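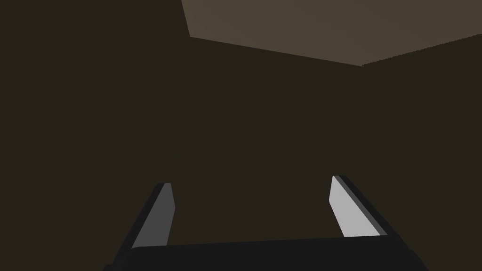
Shades of brown.

Drastumbridge Cider Tasting Weekend: Your Questions

Do I have to know anything about cider?
Not a thing! Half the fun is finding out that the dry one you were scared of is the one you want a second glass of. If you've only ever had the sweet stuff in cans, start at the Belmonte table and ask for the medium. It smells like baked apples and it's very hard to dislike.

When are you open?
Doors open at noon both days. On Sunday we pour the last glass at 6, and on the first day we keep going until the music stops. The ticket desk shuts an hour before the last pour.

What does a ticket cover?
Entry, a tasting glass to take home and 7 tokens. One token gets you one small pour. A few of the older bottles cost two tokens, and those are marked on the board. You can buy more tokens inside, cards only.

How many ciders are there this year?
We have 14 makers coming, which is our best lineup yet, and six of them have never poured here before. Starkham is bringing a keeved cider (naturally sweet, low in alcohol, gorgeous with blue cheese) and I've been looking forward to it since April. Dorkside has a perry made from pears so sharp you couldn't eat one on a dare.

What is perry, anyway?
Cider's cousin, made from pears. It's usually lighter and a bit floral, and it can stay slightly sweet because pears contain a sugar that yeast won't eat. Drink it cold, but not ice cold or you'll lose the smell.

Why is mine cloudy?
It hasn't been filtered. Cloudy cider is fine to drink and often has more body. If you'd like it clearer at home, stand the bottle upright in the fridge overnight and pour slowly.

Can I bring my kids?
Yes, until 6 on the first day and all day Sunday. Under-14s get in free with an adult. There's fresh pressed juice, and it's so good that plenty of grown-ups line up for it too.
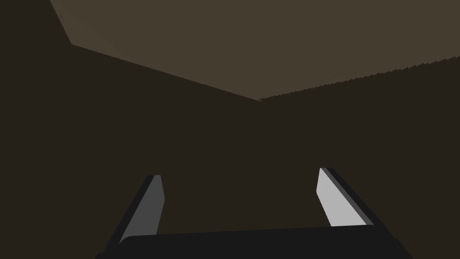 Tamás Pálfi wrote to us after last year's weekend: I worked from the driest to the sweetest and my tongue gave up halfway, so please tell people to eat something first and to keep a glass of water going. He's right, and we've added more water stations. Dry to sweet is still the order I'd go in, but take your time and have some bread and cheddar along the way.

Can I buy bottles?
Please do! Most makers sell at their own tables. The bottle shop by the exit has everything else, including a Belmonte single-variety that was limited to 597 bottles. They can't hold any back, so go early if you've got your heart set on it.

Do you have anything without alcohol?
Three makers are pouring alcohol-free ciders, plus the juice. Drivers can trade their tokens for these at two pours per token.

Are the ciders gluten free?
Cider and perry are made from fruit, so normally yes. If you're sensitive, check with the maker, especially for anything aged in a used beer barrel.

Can I get a refund?
Up to a week before. After that you're welcome to pass your ticket on to a friend, just email us the new name.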